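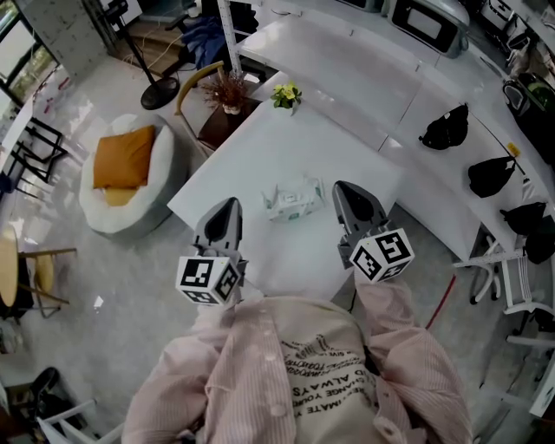 The shared room of the second floor, room 101 by the old numbering on the door, was the only subject of this meeting. It was opened by Anayeli Bautista at 4:10 p.m. in the room itself, because the members wished to look at the things while they speak about them. Before the first item there was a short talk about the white table, on which a packet of tissues or wet wipes and the small plant with the yellow-green leaves had their places, and it was agreed that both may stay. The plant is doing well at the table, and several members said that it makes the room more friendly. The minutes were kept by Arne Diekmann.

Present: members from both sides of the corridor, enough for a decision under the house rules. Apologies were received in writing from the small office at the end, who asked that the microwave be discussed in any case.

1. Minutes of the last meeting

The minutes were read and accepted with one correction. In item 4 the name of our landlord was written as Kornent. The landlord is Kernent. Kornent is the company that cleans the stairs, and they have received a letter about the heating which was not meant for them. Arne Diekmann has written to both and regrets the mistake.

2. Money for the room

Anayeli Bautista reported that the room has a yearly budget of 2,000 dollars, paid from the monthly contributions. At the moment of the meeting 1,484 dollars were still available. The largest expense until now was the repair of the door closer. One member asked if the unused money goes back to the contributors at the end of the year. It does not, it is carried over. This was already explained last year but was not written down, so it is written down now.

3. The long counter

The long white counter at the side of the room is the place where most things are left. At the beginning of this item, four black bags or covers were lying on it in a row. The question was if the counter is for storing or for working. Opinions were divided. Some members need a clear surface of one arm's length for lunch, others say that soft things can be laid down there for the day without disturbing anybody.

Decided: The part next to the microwave is kept free for food. On the rest of the counter, things may lie until the evening. What remains overnight goes to the shelves.

It was asked whether a strip of tape should mark the border. The meeting did not like the idea of tape on the white surface. Arne Diekmann will try with a small sign first.

4. The microwave

The microwave stays where it is. The member who wrote to us would prefer to have it in the corridor, because of the smell of fish. The corridor has no free outlet at a good height, and Kernent does not allow extension cords there. The meeting understands the complaint very well and asks everybody to cover the food and to open the window afterwards. The turning plate must be washed by the person who has used it, also when it looks clean.

A second microwave was proposed and was not supported.

5. Cable under the counter

Anayeli Bautista pointed to the thin red cable which runs over the floor below the counter. When a chair on wheels is pushed back, it can roll over it. No member could say with certainty who put the cable there.

Decided: Arne Diekmann asks in every office. If it is needed, it will be fixed along the wall with clips. If no answer comes, he unplugs it on a quiet afternoon and waits for who calls.

6. Plants

The plant on the small dark brown cabinet has dry, reddish-brown leaves. There was a longer discussion than expected. One member is of the opinion that this is the natural color of the plant in winter. Another member said it has died. The white pot is in good order and will be used again in any case.

Decided: The plant gets time until the next meeting. It will be watered one time each week by Anayeli Bautista only – too many people with good intentions were watering before, and none of them knew about the others. If there is no green to see, the pot gets a new plant of the same kind as the one on the table.

7. Pet bed

The round white bed with the mustard-orange cushion was brought for the dog of the accounting office, who comes on certain mornings. There is no objection to the dog. There was a question about washing. The cushion cover can be removed and washed at home, the white part has to be brushed. The accounting office accepts to do both every month and to lift the bed from the floor on the evening when Kornent also does our floors.

The meeting also wishes to record that the bed is not a place for coats.

8. Chairs

The chair with the curved arm of light wood stands beside the cabinet and is liked by all. It should not be carried to the offices. Two members admitted that they had carried it. The white office chair may be moved freely inside the room.

At 5:05 p.m. the meeting was interrupted, as the room was reserved from 5:15. It was agreed to continue with item 9 at the next possible occasion and to keep one set of minutes for both parts.
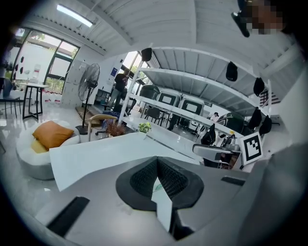
Jaltville, January

Continuation of the meeting, opened at 9:30 a.m. by Anayeli Bautista. The same members were present, with the exception of one who had a train to catch and gave her vote to her colleague. Minutes again by Arne Diekmann.

9. The white metal shelves

The tall white metal shelving unit has no fixed order. Devices stand on its shelves, and small black things, caps or bags, hang from it and lie between. The members who use the shelves know where their own things are, but a visitor does not, and the people who help with the cleaning do not dare to touch anything.

Anayeli Bautista proposed that each shelf gets a purpose. After discussion the following was accepted:

Top shelf: things used less than once in a month. Nothing heavy, and nothing made of glass.
Middle shelves: devices in daily use, with the front side to the room, so that one can see what they are without pulling them out.
Low shelves: boxes, paper, cleaning material.
Uprights: only soft and light things may hang there, and not at the height of the eyes.

The point about the eyes comes from personal experience of the minute-taker.

A member asked if caps belong on the shelves at all. The meeting thinks that a cap which hangs is better than a cap on the counter. Hanging is allowed until the hooks (see item 10) are installed.

Labels will be made by hand on white paper. Printed labels were offered, but the letters of the handwritten ones in the kitchen upstairs are easy to read and they cost nothing.

10. Offer from Okoth

An offer from Okoth was on the table. For 227 dollars they deliver a wall rail with hooks and one additional shelf for the unit, including the installation. Arne Diekmann had asked whether the rail alone is possible. It is possible, but then installation is charged separately and the difference in price is small.

There were two worries. The first one: is the wall strong enough? Okoth has looked at it and says yes, on the condition that the rail is screwed and not glued. The second one: does Kernent permit the drilling of holes? The contract says that small holes are permitted in the shared rooms when they are closed again at the end. The meeting regards these holes as small.

Decided: The offer is accepted, with one vote against. The amount is paid from the budget of the room. Arne Diekmann arranges the delivery and informs Kernent in writing before the drilling, this time with the correct name on the envelope.

The member who voted against wishes to have it noted that she is not against hooks, she finds them too expensive.

11. Unmarked things

Everybody who leaves bags, covers or caps in the room is asked to put initials on them. For black fabric a small piece of light thread is enough. Unmarked things will be collected in one box on the low shelf. They are kept there until spring and then given away. A proposal to shorten the time to one month was rejected.

12. Other matters

The white table may be used by all offices for work with the hands. Whoever needs it for a whole morning writes it on the sheet at the door. After use it is wiped, and the plant is put back to its place if it was moved.

The window handle is loose again. Kernent has been informed by telephone.

The accounting office thanked the others for their patience with the dog.

Tasks until the next meeting

Anayeli Bautista: watering of the plant on the cabinet, labels for the shelves.
Arne Diekmann: red cable, sign for the counter, order to Okoth, letter to Kernent.
Accounting office: cushion cover.
All: initials on bags and caps.

The meeting was closed at 10:20 a.m. Corrections to these minutes can be given to Arne Diekmann on paper or by e-mail before the next meeting.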